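Stekby Laundry Stand, Low Model

Floor-standing base for front-loading washers and dryers
Item: Stekby Low 127
Finish: white or light gray
In stock, ships in two cartons

Overview

The Stekby Low is a welded steel stand that lifts a front-loading washer or dryer 127 mm off the floor. It is the shortest stand we sell. It is meant for rooms where a full-height pedestal would put the machine into the underside of a shelf or window sill, and for basements and utility rooms where the floor gets mopped or hosed down.

The stand is a plain open frame with four feet, two cross rails and a raised lip on all four sides of the top. It has no drawer and no moving parts apart from the feet. If you want storage under the machine, look at the Stekby Tall, which has a pull-out shelf and raises the machine 40 cm.

Who it suits

Most people who buy the Low have one of three things going on. They have a floor that slopes toward a drain, and the machine's own feet don't have enough travel to get it level. They have a damp floor and want air moving under the cabinet. Or they have a drain filter so close to the ground that nothing deeper than a saucer fits under it.

The last one comes up most often in our calls. On many front loaders the filter sits behind a small cover low on the front. When the machine stands straight on the floor you end up draining it a cupful at a time into a baking tray. With the Low under it you can slide in a shallow pan or a paint tray and let it run. Stekby sells a pan cut to fit between the front feet, listed under Accessories further down.

The Low will not save your back. Five inches makes a small difference when loading and unloading, and customers who wanted to stop bending have told us they wished they had bought the Tall. Please measure before you order. Stand next to the machine, decide where you want the bottom of the door to be, and work backward from there.
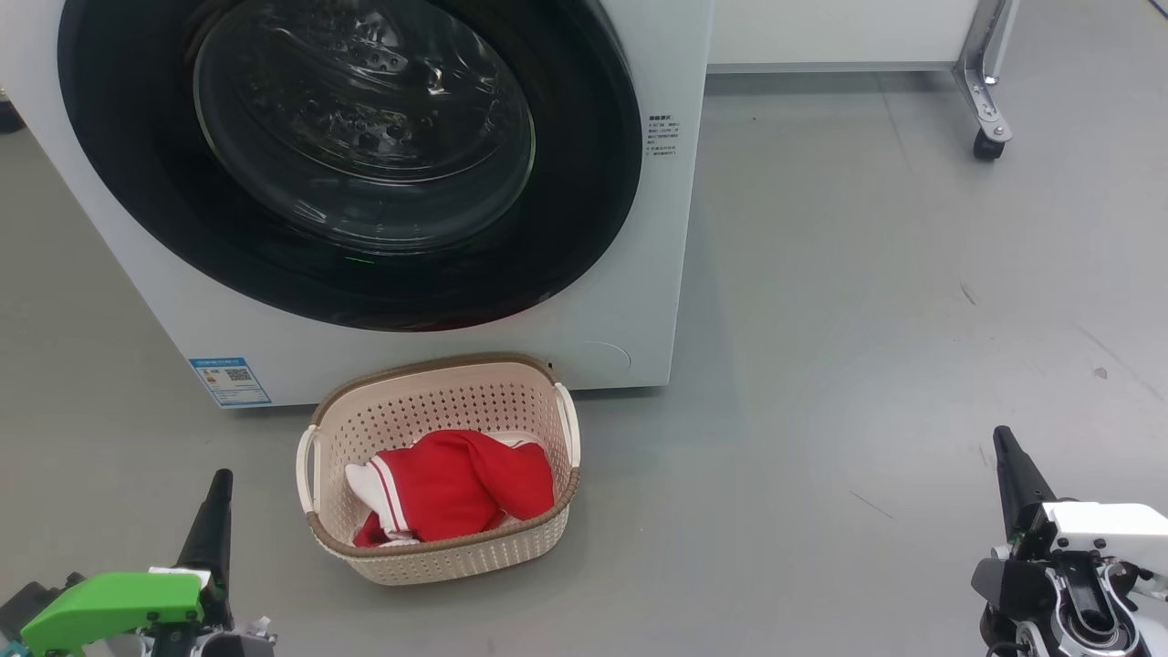
Sizing

The top plate takes machines up to 24 inches wide and 24 inches deep, measured at the feet and not at the cabinet. Cabinet sizes in brochures are often an inch or more larger than the footprint, and the door bulge and hose connections are sometimes counted in the depth. Tip the machine back slightly with a helper, slide a sheet of cardboard under the front feet, and mark them. Do the same at the back if you can reach. Then measure your marks from outside edge to outside edge.

If your feet measure more than 24 inches either way, you need the Wide version, which is the same frame on a larger top. The Wide ships from our second warehouse and takes a few days longer.

Check the hoses too. Lifting the machine uses up some of the slack in the inlet hoses, the drain hose and the power cord. In most laundry rooms there is enough to spare. If your drain hose runs straight down into a floor drain, make sure the end still reaches once the machine is up. Do not run a washer on an extension cord to make up the difference.

Specifications

Height with feet fully in: 127 mm
Foot adjustment: 20 mm per foot
Top plate, inside lip: 24 x 24 in
Lip height: 3/4 in
Load rating: 214 kg, machine and wet laundry together
Frame: welded square steel tube
Finish: powder coat, white or light gray
Feet: steel stem, rubber pad
Assembly: feet and lip corners only
Hardware: included
Tools: wrench included, level not included

The load rating is for a running machine on a solid floor. It is not a stacking rating. We do sell the Low to people with a stacked washer and dryer, but call us first with both model numbers so we can look up the weights.

What is in the box

Carton one holds the frame. Carton two holds the four feet, four lip corners, two retaining straps, a flat wrench, a strip of rubber matting for the top plate and the instruction sheet. The cartons sometimes arrive a day apart. If the second one has not shown up after three days, email us and we will trace it.

Setting it up

Allow an hour and have two people. The frame is easy to carry alone but the machine is not.

Turn the water off at both valves and unplug the machine. Drain it through the filter, and put a towel down before you open the cover. Disconnect the hoses and lift the drain hose out of the standpipe. If you are moving a washer any distance, refit the transit bolts that came with it when new. For a short lift in the same room many people skip them, but check your manual, as some makers ask for them any time the machine is moved.

Screw the four feet into the frame with the locknuts run all the way down. Put the frame where the machine will stand and level it empty, front to back and side to side. Press on each corner in turn. If one rocks, let that foot down until it stops, then check the level again. Tighten the locknuts up against the frame.

Lay the rubber matting on the top plate. Leave the front lip off for now. Wind the machine's own feet in as far as they go, then lift the front edge onto the plate and slide the machine back until the rear feet touch the rear lip. Fit the front lip and all four corners. Hook the retaining straps to the back rail and pull them snug.

Reconnect everything, turn the water on and look for drips. Run a rinse and spin with nothing in the drum, and stay in the room for the spin. A steady hum is fine. If the stand walks or knocks, stop the machine and go back to the feet - one of them is almost always loose.

Floors

Concrete and tile over concrete are the best surfaces for any stand. On a smooth sealed floor, wipe under the pads with a damp cloth and let it dry before you set the frame down. Dust and detergent film are the usual reason a stand creeps.

On a wood floor, expect more vibration than you had before, especially if the joists run the same way as the drum turns. Lambros Psarras, who handles our returns, keeps a list of what comes back and why, and upstairs wood floors are at the top of it. A square of thick plywood under the whole stand helps in some houses. In others it makes no difference. If your machine already shakes the room at full spin, a stand will not cure it.

We do not recommend the Low on carpet or on loose vinyl.

Accessories

Stekby drip pan, low: fits between the front feet, has a pour spout at one corner, white plastic.
Umali foot pads: set of four, softer than the pads supplied, for use on wood floors.
Jurier hose kit: pair of braided inlet hoses, longer than standard, with washers.
Bonus level: short magnetic level that sits on the frame rail.
Touch-up paint: small bottle with brush, white or light gray.

The Umali pads add a little height and should be fitted to all four feet or none.

Care

Wipe the frame with warm water and dish soap. Avoid bleach sprays, which dull the powder coat over time and will mark the gray finish sooner than the white. If the coating gets chipped in the move, touch it up before the bare steel has a chance to rust. Check the locknuts after the first month and then whenever you clean the filter.

Customer notes

"Bought this for the drain filter and it does that job. Instructions are a bit thin on the straps. I had them on backward for a week." - Fotini Antoniadis

"Solid. The frame had a scrape on one leg and they sent paint without any fuss. I would have liked a darker color." - Sofia Spanos

"Went back for the Tall. My own fault, I didn't measure." - Eirini Moschos

We have rewritten the strap section of the instruction sheet. Stands shipped before April have the old sheet, and we can email you the new one.

Delivery and returns

Standard delivery is to your door. We do not carry the stand into the house or move appliances. Shipping is free on orders over 100 dollars, which includes any stand.

You can return an unused stand within 40 days. Once a machine has been on it we can still take it back if the coating is clean, but we deduct the return freight. Please keep the frame carton until you are sure. It is an awkward size to replace, and a frame sent back in loose wrapping usually arrives bent at the lip.

The frame is covered for five years against cracked welds. Feet, straps and matting are covered for one.

Questions before ordering

Paraskevi Christodoulou answers sizing questions at our order desk from 8 a.m. to 4 p.m. Have the make and model number of your machine ready, plus the foot measurements if you have them. The model number is usually on a plate inside the door rim or on the back panel. For stacked pairs, send both numbers by email and we will reply with a yes or no and the total weight.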